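3.2 Materialfluss und Behälterbestand

Der zweite Untersuchungsschritt betraf die Frage, wie sich die Lagerung von Schüttgut in kleinen Betrieben auf die Durchlaufzeit auswirkt. Ausgangspunkt war die in Abschnitt 2 beschriebene Erhebung, die im April an den beiden Standorten Clirnau und Broltstead durchgeführt wurde. Beide Betriebe fertigen Beschläge in kleinen Losen und arbeiten mit offenen Behältern, die zwischen den Arbeitsplätzen von Hand oder mit dem Hubwagen bewegt werden. Die Losgröße lag in beiden Fällen bei höchstens 200 Stück.

Murakami (Chiharu Murakami, unveröffentlichtes Arbeitspapier) unterscheidet zwischen Beständen, die auf einen Auftrag warten, und Beständen, die auf einen Behälter warten. Die zweite Gruppe wird in der betrieblichen Praxis selten getrennt erfasst. In Clirnau war sie auf den Laufkarten nicht zu erkennen, da dort nur der Beginn und das Ende eines Arbeitsgangs eingetragen werden. Für die vorliegende Auswertung wurden die Karten deshalb um ein Feld für die Umfüllung ergänzt. Dieses Feld wurde von den Beschäftigten am Arbeitsplatz ausgefüllt, in Broltstead zusätzlich von der Schichtleitung gegengezeichnet.

Als Umfüllung gilt jeder Vorgang, bei dem ein Los ganz oder teilweise in einen anderen Behälter gelangt. Nicht berücksichtigt wurden Entnahmen für die Qualitätsprüfung, sofern die Teile danach in denselben Behälter zurückgelegt wurden. Die Bauform der Behälter ist in den Betrieben nicht einheitlich. Verbreitet sind Ausführungen aus Metall mit schrägen Seitenwänden (Abb. 2), daneben werden Kunststoffkästen und Gitterboxen eingesetzt.

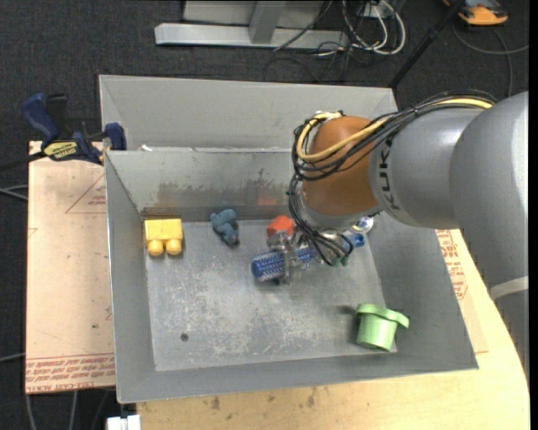 Abb. 2: Graue Metallbehälter mit schrägen Seitenwänden.

Die Liegezeiten verteilen sich ungleich über die Arbeitsgänge. Vor dem Entgraten waren sie an beiden Standorten am längsten. Der Median der Wartezeit auf einen leeren Behälter betrug dort in Clirnau 30 Minuten, in Broltstead neun Minuten. Der Unterschied lässt sich nur zum Teil mit der Zahl der vorhandenen Behälter erklären. In Clirnau werden leere Behälter am Ende der Schicht gesammelt zurückgebracht, in Broltstead nimmt der Transport sie bei jeder Fahrt mit. Vergleichbare Rückführregeln beschreibt der Projektbericht Skjelbred für die Möbelfertigung, allerdings ohne Angaben zu den Liegezeiten.

Ein Zusammenhang zwischen Losgröße und Zahl der Umfüllungen war nur in Clirnau erkennbar. Größere Lose wurden dort häufiger auf zwei Behälter aufgeteilt und vor der Montage wieder zusammengeführt. Dabei kam es vereinzelt zu Vermischungen mit Resten aus vorangegangenen Aufträgen. Die betroffenen Lose wurden in der Auswertung belassen, die zusätzliche Sortierzeit wurde jedoch gesondert ausgewiesen.

Einschränkend ist festzuhalten, dass die Eintragungen zur Umfüllung auf Selbstauskunft beruhen. Kurze Vorgänge dürften untererfasst sein, vor allem gegen Schichtende. Eine Gegenprobe mit dem Erfassungssystem Zoscombe war nur in Broltstead möglich, da in Clirnau die Lesegeräte an den Übergabeplätzen fehlten. Die Abweichungen zwischen Karte und System werden in Abschnitt 3.3 behandelt.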